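Ullov Lab Notes
Home | Methods | Sim kitchen | Logs | Contact
Search this site... Go

29/10/2025, by Kadri Šimkus

How to run the viewpoint shuffle test on a kitchen policy

Quick writeup, people keep asking. You need the Gekamar sim build, a trained checkpoint and a free evening. 1189 demos went into ours. Fewer is fine, just expect noisier curves.

Step 1. Freeze the layout. Same seed, same counter, same props. Only the view changes. Dump 3 views per episode and label them by hand the first time.

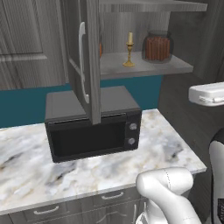
Occlusion score comes next. Render the target mask alone, then with everything else on, divide. Do it per view, never averaged, averaging hides the bad ones. An open cabinet door hanging over the top front of the microwave is the sort of thing that should pull the score down. If yours stays at 1, your masks are ignoring doors, go fix taht. Shelf stuff (candlestick, jar) goes in as distractors, seperate column.

Step 2. Run 700 episodes per checkpoint. Save the gripper pose at every step, you'll want it later.

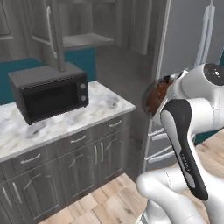

Held objects get their own mask. Easy to forget. With the brown round thing up at the gripper and part of it behind the white arm, a plain object mask comes out too small and the score blames the furniture. So: arm mask first, subtract, then object. Rerun step 1 numbers if you did it the other way round.

Step 3. Plot success against score, 6 bins. Ours on the Jaunzems split: flat for the top bins, then a steep drop in the lowest two. Shuffled-view training moved the drop one bin down. Not huge. Repeatable though.

Dritunville split still running, numbers go in the log when done.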